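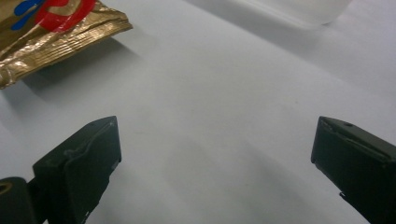
White tabletop, matte finish

Ninanora Shared Workroom - minutes of the July members' meeting

Meeting opened Monday at 6:15 p.m. in the main room. Pacita Manalo chaired and Mirta Palma took the minutes.

1. Minutes of the last meeting
Approved with one correction. The shelf brackets came from Carnen, not from Boketti.

2. Money
Balance in the furniture account is $2000. The Boketti invoice for stools, $976, has been received and will be paid this week. Mirta asked that future invoices be sent to her directly - the last two went to the front desk and sat there.

3. Work tables
Members discussed whether to keep the matte white tops or switch to a darker finish when the side room is fitted out. Pacita said white is easier for sorting small parts and for cutting fabric. Two members said it shows pencil and ink quickly. Štěpánek has quoted $1418 for new tops in the same white, delivery included. Carnen has not sent a price yet.
Agreed to stay with white. Pacita will ask Štěpánek for a sample with rounded corners and ask Carnen to quote by the end of the month. No order until both are in.

4. Care of the tops
Agreed:
- No scouring pads or powder cleaner. Damp cloth and dish soap only.
- Cutting mats to be used for all knife work.
- Glue and paint jobs go on the covered bench by the sink.
- Tables to be cleared at the end of each booking. Allow 15 minutes.
Mirta will type this up and post it by the door.

5. Other business
The key to the supply closet is still missing. Pacita will get a new one cut. A request for later evening hours was held over to the next meeting.

Meeting closed at 7:20 p.m.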